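Ticket 202: Lap timer drops laps after pit stop (Cleraslow kart unit)
Status: open, waiting on rider 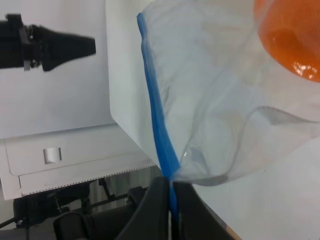
Hi Wendelin, thank you so much for writing in, and sorry your race at Lolov went the way it did! I read through your log with my coffee and I can see the unit lost the loop signal on lap 20 and only picked it up again 3 laps later. Before you mail it to us, please put the transponder in a clear zip-top bag like the one in the photo, blue seal strip and all, and press the seal shut along its whole length (grit gets into everything in our mail room).

Sat 19 August: Wendelin tried firmware reset, same gap after the stop. Mounting height is 50 cm, well over what we like for karts. Asked him to move it down to the floor tray and run one more session first.

Jarosław Górecki, Cevix timing support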